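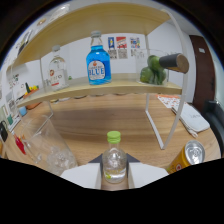

The Sitden ceasefire is an agreement between the government of Amini and the Stostimura Front, an armed group that had controlled much of the Sitden valley. It was signed on 2019-09-22 in the town of Bridus, after 17 rounds of talks. The agreement ended large-scale fighting in the valley, although isolated attacks on road posts continued into December.

Background

The Stostimura Front grew out of several local militias that rejected the transfer of grazing land and river crossings to the central government. Its fighters took the upper valley in a short campaign and set up their own courts and checkpoints. Government forces held Bridus and the main road to the south, but could not keep the mountain passes open during the winter months.

Both sides relied on shelling from fixed positions. Villages along the river changed hands several times, and 2,011 families were registered as displaced by the district office in Bridus. Most moved to the southern lowlands, where schools and public buildings were used as temporary housing.

Negotiations

Early contacts dealt only with the exchange of prisoners and the return of the dead. Wider talks began after the government replaced its military commander in the valley and dropped its demand that the Front disarm before any meeting. The Front, for its part, agreed to take part without outside guarantors.
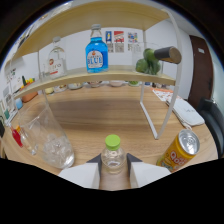

The main dispute concerned the passes. The government wanted army posts on all four, while the Front offered to leave them under the control of village guards. The final text provides for joint posts, with up to 70 personnel at each, and bars heavy weapons from the area.

Terms

The agreement has 4 parts, covering the ceasefire line, the release of detainees, the reopening of roads and the return of displaced families. A joint military office in Bridus receives reports of violations. Its findings are sent to both commands but are not binding – a point criticized by several opposition parties in Amini.

Questions of land ownership and local self-rule were left to later talks, for which no date was set.

Aftermath

The road north of Bridus reopened to civilian traffic, and the first detainees were exchanged at the lower river crossing. The return of families was slower. Mine clearance had not begun in the upper villages, and many houses there had lost their roofs.

A splinter group of the Front refused to recognize the agreement and claimed responsibility for the attacks in December. The Front's leadership condemned them and withdrew its remaining artillery from the eastern ridge.

See also

Stostimura Front
Sitden valley
History of Bridus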